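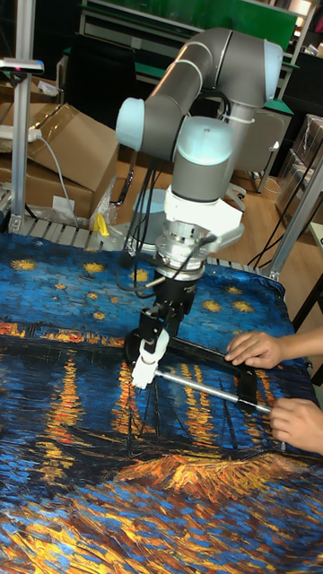
The Ornstead Chores set was collected to answer a plain question: which small jobs at home and on the shop floor can one robot arm do today, and which ones still need a person? Our answer, after going through all the recordings, is "fewer than we hoped". Most tasks in this release are shared tasks, where the arm does one part and a person does the other. Often the arm keeps a part in its two-finger gripper while somebody's fingers press the black frame flat on the cloth and the other hand holds the end of the metal rod. We count such work as assisted, even when the arm had the harder part.

## What is inside

- 3036 episodes, one arm, one two-finger gripper
- 15 tasks, grouped in 6 families (folding, wiping, sorting, inserting, fastening, holding for a person)
- color video from a fixed camera
- joint positions, gripper opening, and force readings at the wrist
- a text label for each episode, in English

The families are not the same size. Sorting is the biggest, and fastening is the smallest, as we started it late (in December) and the screws were giving us much trouble.

## Labels

Every episode has the field `outcome` with one of these values:

| value | meaning |
|---|---|
| `alone` | the arm finished the task without a human touch |
| `assisted` | a person held, moved or pressed something during the task |
| `stopped` | the operator ended the episode before the task was finished |
| `unclear` | two labelers did not agree |

Please do not merge `alone` and `assisted` into one "success" class. An earlier version of the set, named Atum, did this, and the numbers looked much better than the robot really was. Results on Atum should not be compared with results on this release.

## Can the machine do chores yet?

This is our opinion only, from working with this one setup.

Sorting is close. If the items are rigid and lie separately, the arm can do it for a long time and a person can leave the table. Wiping is also good on a flat surface, but the arm does not know when the surface is clean. It makes the same movement on a clean table and on a dirty one.

Folding is still weak. Small towels are fine, shirts are not. Inserting works when the part is fixed to something heavy. When the part can slide, the arm pushes it away, and then a second hand is necessary. A person does this second hand without thinking - for one arm it is the main difficulty. We believe a simple clamp would help more than a better policy in over 12 percent of our inserting episodes, but we did not test this.

Holding for a person is the family we did not plan in the beginning. We added it after the work at Bouchard, a small repair shop, where the workers said they did not need a robot to do the repair. They needed something to hold the piece and not get tired.

## Known problems

- The tablecloth has a busy printed pattern with many yellow and orange spots on dark blue. Models trained only on this cloth may fail on a plain table.
- The cloth can wrinkle and move during an episode. Its position is not recorded.
- Hands can cover the contact point. Use the force signal together with the video.
- Force readings drift in long episodes. Subtract the mean of the first second.
- `task_text` was written by several people, so "put in", "insert" and "push in" can mean the same action.

## Loading

```python
from iston import load_set

data = load_set("ornstead-chores", split="train")
alone = [e for e in data if e.outcome == "alone"]
```

Iston is our loader and it is in the same repository. The test split has no `outcome` field. If you find a wrong label, please open an issue with the episode number and the label you think is right.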